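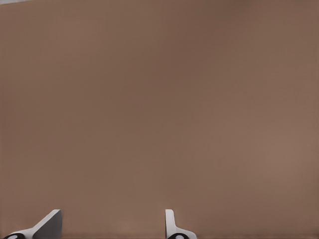
Checking a painted wall panel for flatness takes a raking light, a straightedge and some patience. The defects that matter most on a matte finish are shallow: a low spot over a filled joint, a ridge left by a roller edge, a patch where the sealer was missed. A flat brown in the taupe range, such as the one at the top of this page, is a useful color to practice on. As pictured, it reads as smooth, and the only variation is a slight drift from a darker, cooler brown to a lighter, pinker one. A drift that soft has no edge and should not be marked as a defect.

1. Prepare the room
Let the paint cure for the full period on the can. Turn off overhead lights and cover windows. Set a single lamp 6 inches from the wall plane at one end of the panel, aimed along the surface. Remove any diffuser.

2. Make the first pass
Stand at the end opposite the lamp and look along the panel at eye level, then at knee level. Ridges show as a bright line with a dark line next to it. Hollows show as a dark crescent on the side nearer the lamp. Mark each one with low-tack tape. Pencil will telegraph through a light topcoat.

3. Move the lamp
Repeat from the other end, then from the floor aimed up. A mark that appears in only one lamp position is usually a change in sheen. A mark that appears in all three is a change in height.

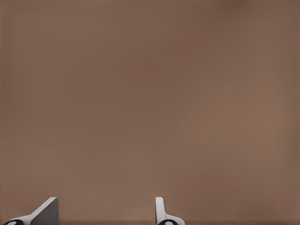
Matte brown under soft light, with a lighter patch toward center right and a thin darker band near the bottom.

4. Confirm with the straightedge
Lay a 40-inch straightedge across each taped spot and slide a feeler gauge under it. Write the reading on the tape. In the Cletcombe stairwell job, Joaquim Pacheco taped every spot he could see, and most of them closed up under the straightedge. Those were left alone.

5. Repair
Sand ridges with 222 paper if you use the Wodance numbering, or the nearest standard grit. Fill hollows in thin coats and feather well past the tape. Spot-prime, let dry, and check again under the lamp before painting.

6. Recoat
Paint the whole panel from corner to corner. Touching up a matte finish leaves a visible edge even when the color match is exact. Keep the same roller sleeve and batch number throughout.

Tape readings can be copied to the room sheet before the tape is pulled.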